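手持夹爪衣物整理示范的阶段切分
课程项目结题报告
2025-03-03

摘要

本项目处理的是手持夹爪采集的衣物整理示范。一段示范往往包含几次抓取、提起、摊开和放下,直接整段送去训练,模型很难学到动作之间的界线。我们在课程组的Erno平台上做了一套阶段切分流程,先用夹爪开合宽度找候选切点,再用腕部鱼眼画面修正。原始数据509段,清洗后保留400段。在人工标注的测试部分上,加了画面修正的方法比只用开合宽度的方法切得更准,改进主要集中在裤子和长袖这类一次抓取提不完整的衣物上。对薄的、小件的衣物,两种方法差别不大。

1 背景和问题

衣物和盒子、杯子不一样。杯子抓起来以后形状不变,夹爪闭合就可以认为进入了搬运阶段。衣物抓住一角之后,其余部分还堆在床上或椅子上,要再提一段才离开支撑面,中途还可能松手换个位置重新抓。只看夹爪开合,换手重抓会被切成两个动作;只看夹爪轨迹,提起和摊开又连在一起,分不出来。

上学期的小组作业里我们用整段示范训练过一个抓取策略,效果不好。回头看数据,同一件衣服在不同示范里的抓取次数不一样,有的一次就提起来,有的抓了三次。模型见到的目标动作因此不一致。本项目就从这里开始,想先把阶段切开,再决定怎么训练。

我们把一次整理动作分成3个阶段:接近、抓取、提起。提起从衣物开始离开支撑面算起,到夹爪重新张开为止。最初的方案里还有单独的“摊开”阶段,试标了一批之后取消了,原因是两个标注的人对摊开从哪一帧开始总是对不上。

2 采集设备和场地

采集用的是左右两支手持夹爪,机身编号相同,用“左”“右”区分。机身背面贴有二维码,开始录制前扫码登记,登记信息写进Narkach的索引表。夹爪手指是黄色的,带开槽,在鱼眼画面里和大多数衣物颜色差得比较大,后面用颜色分割提取指尖位置时省了不少事。

场地选在普通住处的卧室。实验室里也能铺一张桌子叠衣服,但背景太干净,训练出来的模型换个房间就不行,这一点上学期已经吃过亏。卧室里有窗、有条纹床单、有花纹壁纸,逆光和杂乱纹理都有。 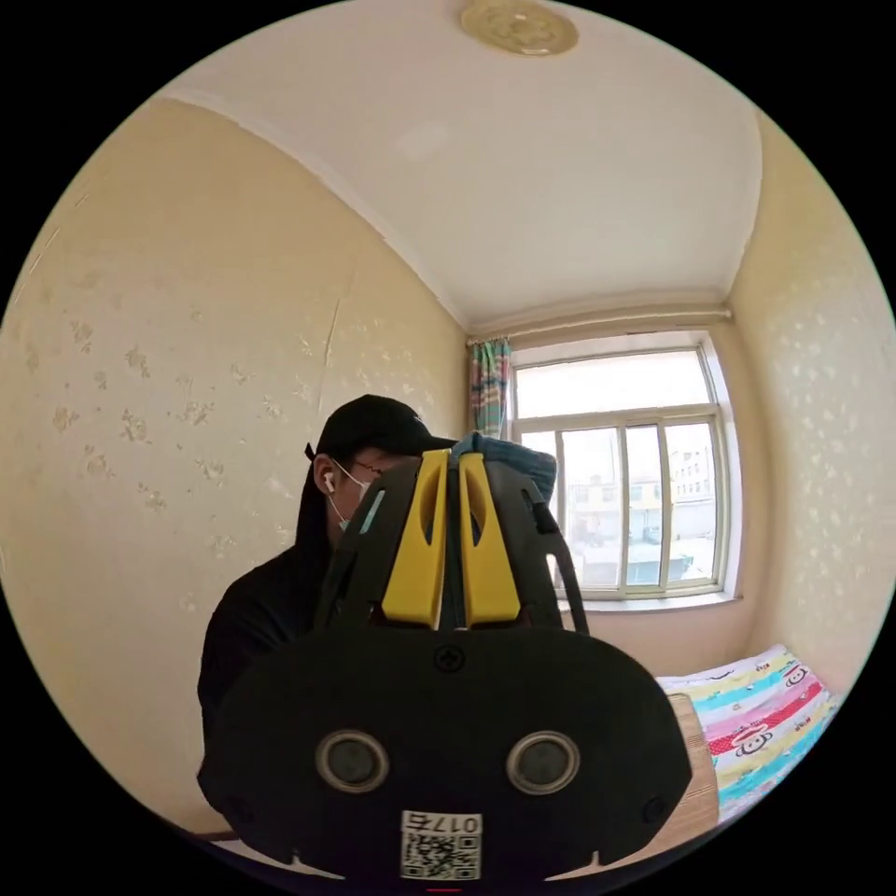 每到一个新场地,先做一遍固定的准备:

打开两支夹爪,确认时间戳同步。
夹爪空载开合三次,记录最大和最小宽度。
手持夹爪在房间里慢慢转一圈,给定位算法建图。
录一小段不含衣物操作的画面,检查曝光。

建图这一步最容易出问题。鱼眼镜头视野宽,墙面和天花板占掉很多像素,大片浅色墙面上特征点少,定位会飘。有花纹的壁纸反而比白墙好用。如果窗户正对镜头,自动曝光会把室内压暗,这时我们会从背对窗户的位置开始转,等地图稳定后再转向窗户。

衣物种类有牛仔裤、长袖上衣、T恤和毛巾。每一类都有两种初始状态,一种随手堆成一团,一种大致摊平。堆成一团的示范难度大,数量上也多录了一些。

3 数据清洗

509段原始示范里,去掉的有109段,剩下400段。去掉的情况按从多到少排:

定位丢失,轨迹中间出现跳变。
两支夹爪的时间戳对不齐,重新对齐后误差仍然偏大。
示范做到一半中断。
夹爪开合宽度读数缺失。

定位丢失占了大头。我们试过对跳变前后的轨迹做插值,插出来的速度曲线不自然,切点会被带偏,所以最后整段舍弃。时间戳的问题后来查到是录制程序启动顺序造成的,先开右手再开左手时容易出现。改成由一个脚本同时启动以后,新录的数据里没有再见到。

清洗全部用脚本完成,脚本给出的可疑片段再由人看一遍。人工复查改判的很少,主要是有些示范速度快,被脚本当成了跳变。 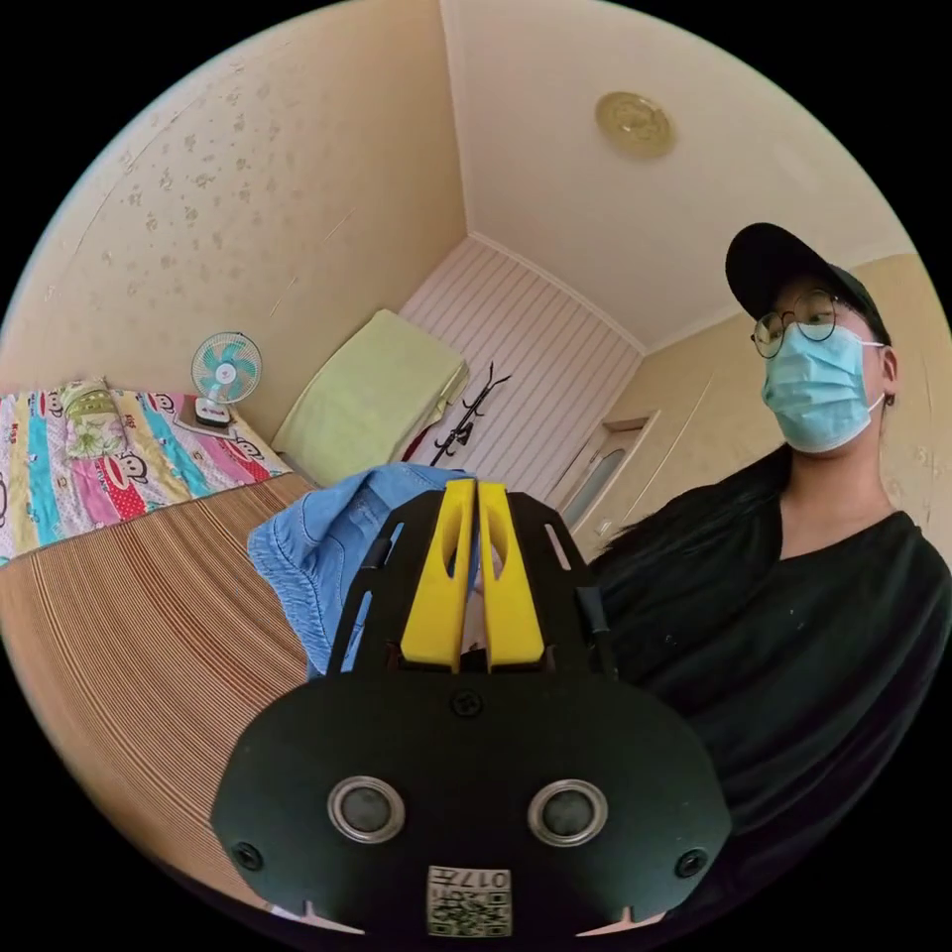 图1 卧室场地中的夹爪视角,浅蓝色牛仔布料堆在床沿附近。

4 方法

4.1 基于开合宽度的候选切点

基线方法只用一路信号。把夹爪开合宽度做平滑,求一阶差分,差分由零变负的位置记为闭合开始,宽度不再下降的位置记为闭合结束。闭合开始之前为接近,闭合开始到闭合结束为抓取,闭合结束之后为提起,直到宽度再次增大。

这个方法实现简单,一个下午就写完了。缺点也清楚:闭合结束不等于衣物离开支撑面。布料被夹住以后,操作者常常会停一下,或者往侧面带一点找受力的位置,这些都被算进了提起。

4.2 画面修正

修正步骤只在候选切点附近的一个窗口里进行。窗口内逐帧取三个量:

指尖区域附近的布料像素面积变化。
布料下缘相对支撑面的位置。
夹爪在竖直方向上的位移,来自定位轨迹。

布料区域由Goel分割模块给出。这个模块是课程组前几届同学留下来的,原来用于桌面场景,我们用自己标的卧室画面重新微调了一遍。微调之前,它经常把床单的条纹当成衣物边缘,条纹越鲜艳错得越多。微调之后条纹的误检少了很多,不过衣物颜色和床单某一条接近时还是会粘在一起。

三个量加权求和得到一条得分曲线,得分首次越过阈值的位置作为提起阶段的起点。权重在训练部分上用网格搜索确定,测试时固定不变。

4.3 重抓的合并

如果一次闭合之后没有检测到提起,夹爪又张开,就认为这次抓取没有完成,和下一次抓取合并成同一个抓取阶段。合并规则原来还有一个时间上限,两次闭合间隔太久就不合并。后来发现牛仔裤的示范里有不少间隔较长的重抓,时间上限会把它们拆开,于是去掉了这个限制。

4.4 人工标注

标注由2个人分别完成,标注工具是Zureo。界面上左右两路鱼眼画面并排,下面是开合宽度曲线。标注时不显示算法给出的候选切点,避免受影响。两人标注相差较大的片段放在一起重看,商量出一个结果;商量不出的标为不确定,不参加评测。

抓取到提起的分界最难标。布料是软的,上半部分已经被拉直,下半部分还搭在床上,这时算不算离开支撑面?我们最后的约定是以被抓部位附近的布料为准,只要这一块不再和支撑面接触就算提起,不管裤腿、袖子还搭不搭着。这个约定写在标注说明的第一条。

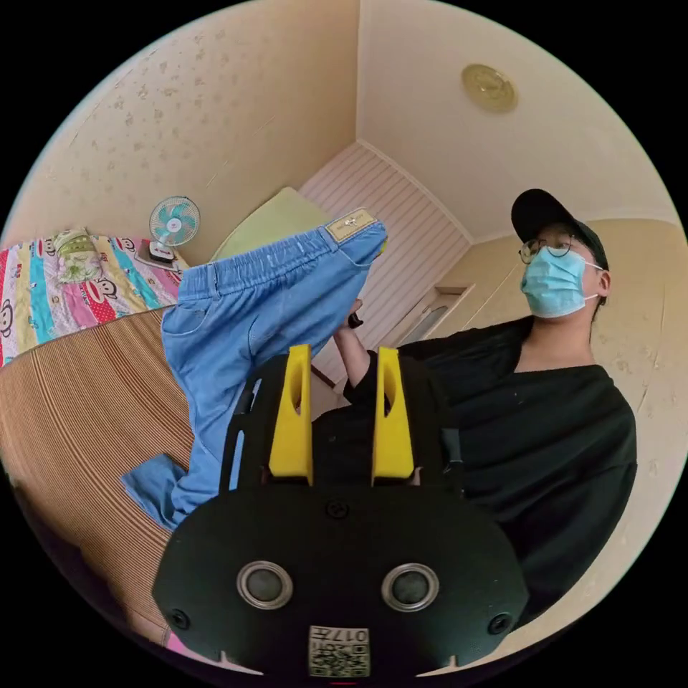
图2 裤腰被手提住时的夹爪视角,浅蓝色牛仔裤斜向垂下,下部有一部分被夹爪遮挡。

5 实验

400段数据按场地划分训练和测试,同一个房间的数据不会同时出现在两边。最早我们是随机划分的,分数明显偏高,检查后发现测试画面里的床单和墙纸在训练里都出现过。改成按场地划分之后分数降了下来,本报告只写后一种结果。

评价看两件事,一是预测切点和人工切点的时间差,二是阶段数量是否正确。时间差在容许范围内且阶段数量一致的片段记为切分正确。

接近到抓取的分界,两种方法结果一样。这个切点完全由开合宽度决定,画面修正不参与。

抓取到提起的分界,画面修正的方法更准。牛仔裤和长袖上衣改进最明显,这两类布料较长,闭合之后到真正提起之间隔得久,基线方法几乎总是切得太早。T恤上有改进,幅度小一些。毛巾上看不出区别,毛巾轻,夹住就跟着起来了,基线本身已经够用。

阶段数量方面,合并规则起的作用比画面修正大。去掉合并规则,只保留画面修正,堆成一团的衣物会多出很多短的抓取阶段。摊平的衣物重抓很少,有没有合并规则影响不大。

我们还做了一个对照,把定位轨迹的竖直位移从得分里拿掉,只留两个画面量。切点变得不稳定,相邻几帧来回跳。反过来只留竖直位移,遇到操作者夹住布料后侧移的片段又会出错。三个量一起用时结果最稳定。

6 出错的情况

把测试部分里切错的片段逐一看过,整理出几类。

第一类是遮挡。腕部镜头装在夹爪上,手指和支架固定挡住画面中间偏下的一块,衣物的下缘正好落在那里时,分割模块只能看到上半截。左右两路画面可以互相补一部分,两支夹爪靠得很近时就补不上了。

第二类是鱼眼边缘的形变。布料移到画面边缘后被拉弯,像素面积变化和实际面积变化对不上。我们试过先做去畸变再分割,边缘的画面被拉伸得很厉害,分割结果没有变好,还慢了不少,所以最终版本里没有用。

第三类是人的衣服。操作者或者旁边递衣物的人进入画面时,身上的衣服也会被分割成布料。黑色上衣和深色待整理衣物同时出现时尤其容易混。目前的处理是只保留和指尖区域连通的那一块,多数情况能解决,衣物正好碰到人身上时不行。

第四类是手直接碰衣物。有些示范里人会用手提住衣物或者整理一下裤腰,夹爪没有动作,布料却在动。得分曲线会越过阈值,切出一个不存在的提起阶段。我们加了一条检查,要求提起阶段开始前必须有一次闭合,去掉了其中一部分。剩下的是夹爪先空夹了一次、布料随后被手提起来的情况,这种还没有办法自动区分。

7 工作安排和遗留问题

项目从去年9月开始。前期主要在采集和修同步问题,方法部分实际写代码的时间不长,标注用掉的时间比预计多。如果重新安排,应该先标一小批数据把阶段定义定下来,再大规模录制。“摊开”阶段取消之后,一部分已经标好的数据要返工,就是定义没有先定好的后果。

还没有做完的有下面几项:

用切分后的数据重新训练抓取策略,和上学期的整段训练结果比较。目前只跑通了流程,训练没有收敛到可以报告的程度。
手部检测。第四类错误需要知道人手是否接触衣物,现有的画面里手经常只露出一部分,直接用现成的检测模型漏检较多。
颜色接近时的分割粘连。
深色衣物的补录。现有数据里浅色衣物偏多。

代码和标注说明已上传到课程组的Erno仓库,清洗脚本在tools目录下,运行前需要先改索引表的路径。原始视频文件较大,没有放进仓库,放在课程组的存储盘上,按场地建了文件夹,每个文件夹里有一份采集记录。被去掉的109段也保留着,文件名后面加了drop,后续想研究定位丢失的同学可以直接拿去用。

附:标注说明摘录

一、提起以被抓部位附近的布料不再接触支撑面为准。
二、夹爪闭合但没有夹到布料,标为接近。
三、重抓之间不单独标接近,统一并入抓取。
四、左右夹爪分别标注,不要求两边切点一致。
五、画面过暗看不清布料时,标为不确定,不要凭宽度曲线猜。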